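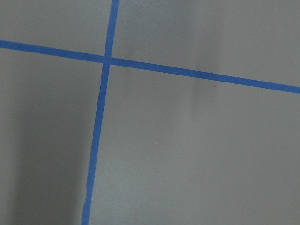 Blue tape crossing on a gray surface

The Brunton Hill Climb was an early motor race held each November on the dirt road between Brunton and Witen, and a much-loved day out for both towns. The course ran 11 miles, with 20 cars entered in its best year – a fine turnout for so small a place. Local historian Zuleica Barros has gathered 237 postcards and programs from the race, many of them showing the sharp bend at Skokano Creek.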